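3 min read

Section 5: First run in the simulator

Do this before anyone in the club touches the real Stikatach. The simulated one costs nothing to repair.

1. Load the practice apartment and wait. The club laptop is slow and clicking does not help.
2. Switch to the onboard view.
3. Drive forward at speed 3. Stop short of the sofa.

Caution: there is no undo. Tarek looked for 20 minutes.
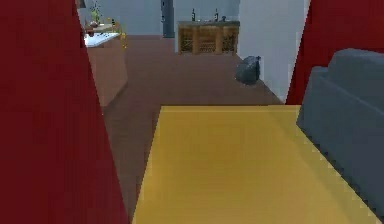 Can I skip this and go straight to the hardware?
Only if Essam Hajji signs your sheet - he has yet to sign one.

4. Turn in place, then come back to the start.
5. Save the log under your own name. Eleven files called "test" are enough.

Note: furniture you hit stays where you pushed it. Reset the room for the next driver.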